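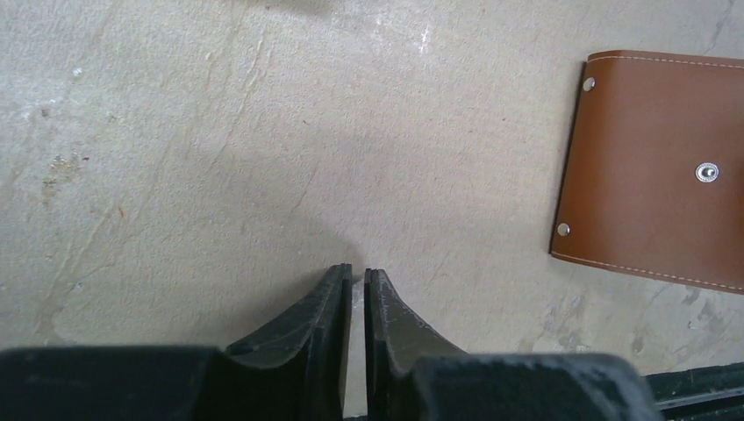

Rule 19

Left arm waits. Fingers down, wallet over to the right, concrete in between. Nothing moves until I read the rule out loud and I can't find the page.

Dumville prints the handling standard on paper. 2080 and still paper. Page 57, coffee ring, there.

"A closed article is approached from the side without the snap. A grip on stitching is not a grip."

Fine. I say go.

Six hours on this shift and all of it other people's pockets. Lost property for the whole Balier line, sorted before the morning ferry, every piece opened once, logged, closed. One touch per article if you can. Two if you must. Three and you write a letter to the owner, by hand, saying sorry. I've written nine. My spelling is terible and they don't let me use Mila for it.

Next one's the brown card holder. Leather cover, clear sleeves, the sort that fan out when you open them. Rule 22: pinch low on the sleeve, never the card. Force before speed. I knock the force down a notch, then another. My own hands are in my lap. Sweating, stupidly. 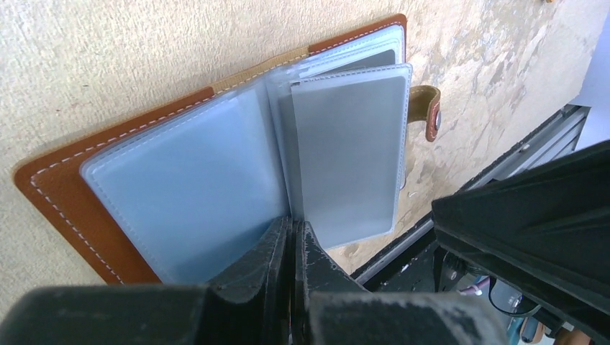 Stop reading over its shoulder, says the night desk in my ear. The rule says supervise. Doesn't say hover. You call a halt if the force goes over the line and otherwise you keep your mouth shut, that's rule 4, they put it near the front for people like you.

I say I know rule 4.

Then you know it's got a second half, says the desk. Any halt called without cause gets logged same as a drop.

I didn't know that. I turn pages. It's there, small print, somebody before me underlined it twice and then the pen must of run out.

So I sit back. Hands flat. The Kalniņš clause next, the one the union fought for: no article leaves the table until a person has looked at it with nothing between, no screen. I get up, knees cracking, and go to the glass.
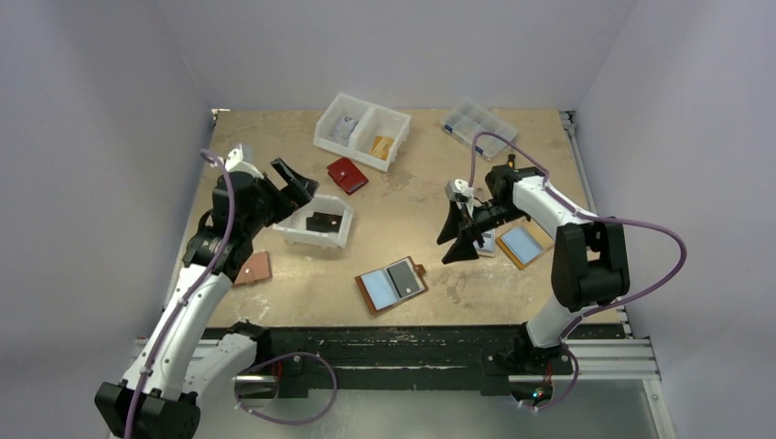
I look at each one properly. Black, red, the browns, the orangey one. Say it aloud for the log, seen, seen, seen. The owner of the brown one with the snap will never know I stood here. Clause doesn't care.

2000 articles in the week's queue. I initial the sheet.

Ready, I tell the arms, and shut up.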